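Why Does Old Lava Look So Bumpy?

Hi, rock fans! I'm Glória Bastos, and I have been picking up rocks since I was small enough to try eating them (please don't). Last October I got a letter from a class in Plidstead asking me why some rocks are smooth and shiny and other rocks are dark and lumpy and scratch your knees. I liked that letter so much that I stuck it on my fridge. So let's talk about lava!

Way down under your feet, deeper than any hole people have ever dug, it is very, very hot. In some places it is so hot that rock melts. Melted rock that is still underground is called magma. When it comes out on top, we call it lava. Same stuff, new name – a bit like how you're a "passenger" on the bus and a "pedestrian" as soon as you step off it.

Lava can be hotter than 1,100 degrees Celsius. A pizza oven doesn't even come close. When lava pours out it glows orange, and it moves a bit like honey. Some kinds are runny honey and some kinds are the thick honey at the bottom of the jar that won't come off the spoon.

Then the air gets to it. The outside cools first, and it makes a skin, just like the skin on a cup of hot chocolate. Under the skin the lava is still hot and still moving! So the skin gets pushed and stretched and wrinkled. Sometimes it folds up into long ropes. Sometimes it snaps into sharp, crumbly chunks. People in Hawaii gave us great words for these. The smooth, ropy kind is pahoehoe (say "pa-hoy-hoy") and the chunky kind is aa (say "ah-ah", which is also what you say if you walk on it with no shoes). 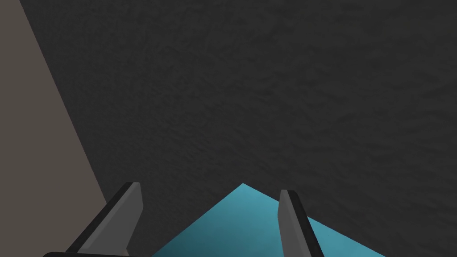 Why is so much lava rock dark?
Most of it is a rock called basalt, and basalt has lots of iron and magnesium in it, which make dark-colored minerals.

Now, about those tiny holes. If you ever hold a piece of lava rock, look at it closely, because it may be full of them, like a sponge or the inside of a chocolate bar with bubbles. Those really were bubbles! Magma has gas mixed into it, the same way soda does. While the soda is in a closed bottle you can't see much going on, but open the lid and whoosh, bubbles everywhere. Magma does that on its way up. If the rock goes hard before the bubbles can pop or float away, they leave holes behind.

My favorite piece sits in the little museum in Plekport, on the bottom shelf where kids can reach it. It weighs 800 grams and it's so full of holes that my nephew Tunix (that's his nickname, he picked it himself) thought it was a burnt cake. There is a drawer next to it with 50 small rocks you're allowed to touch, and on Friday afternoons you can look at them with a magnifying glass.

There's one kind of volcano rock that can even float on water. It's called pumice, and it is mostly bubbles with thin walls of glass between them. Try it in a bowl if you can get a piece!

Want to make your own bumpy "lava" skin? Ask a grown-up to help you warm some milk in a pan, then pour it into a wide bowl and leave it alone for a while. When there's a skin on top, push it gently from one side with a spoon. See the wrinkles? Lava does the same thing, only a lot slower to clean up.

If you find a dark, holey rock near you, draw it and write down where you found it. My address is on the museum's Nogueira Street page, and I read every letter.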